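Plamholm Centrefeed and Kitchen Roll Range
Paper hygiene supplies for schools, care settings and catering premises
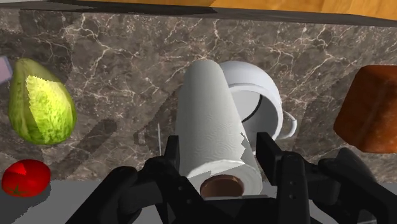

The Plamholm range is supplied by Clindley to schools, nurseries, residential homes and staff kitchens across the region. It replaces the former Starnon economy roll, which was withdrawn from the catalogue in December. Existing standing orders for Starnon products have been moved to the nearest Plamholm equivalent, and customers need take no action unless they wish to change the quantity delivered.

All rolls in the range are intended for drying hands, wiping food preparation surfaces and dealing with small spills. They should not be flushed. Premises with older drainage are advised to place a lidded bin beside each dispenser and to display the notice sent with the first order.

Product details

Kitchen roll, white, embossed
Ply: 3
Sheets per roll: 200
Order code: PK 472
Sold by the case only

Centrefeed roll, white, plain
Ply: single
Order code: PC 486
Suitable for the MacPherson wall dispenser and most other lockable units
Sold by the case or by the pallet

The kitchen roll may be used free-standing, on an upright holder or on a wall bracket. The centrefeed roll is drawn from the middle and will not run properly on a bracket or spindle. Customers who are unsure which type their dispensers take should check the label inside the cover before ordering, as opened cases cannot be returned.

Storage

Cases should be kept in a dry cupboard, off the floor and away from cleaning chemicals. Paper stored next to bleach or scented products will take up the smell, and this is often noticed first in kitchens. Damp rolls should be thrown away. Where stock is held in an outbuilding, the outer wrapping should be left in place until the case is needed.

Ordering and delivery

Orders may be placed through the online account or on the paper form issued with each statement. Orders received before noon are normally sent out on the next working day. Delivery is to the main entrance or goods door only – drivers are not able to carry cases upstairs or into locked stores. Schools should give a separate address for deliveries during the holidays if the site is closed.

Any shortage or damage should be noted on the delivery slip at the time and reported within the same week. Replacement cases are sent free of charge once the report has been accepted.

Dispensers

The MacPherson dispenser is available on free loan to premises holding a standing order for centrefeed rolls. Fixings are included, but fitting is not. The key remains the responsibility of the premises and lost keys are charged at the current rate.

Enquiries about loans, standing orders and trial cases should be addressed to Manuela Palumbo, Customer Accounts, Clindley.

Page last revised 27/07/2023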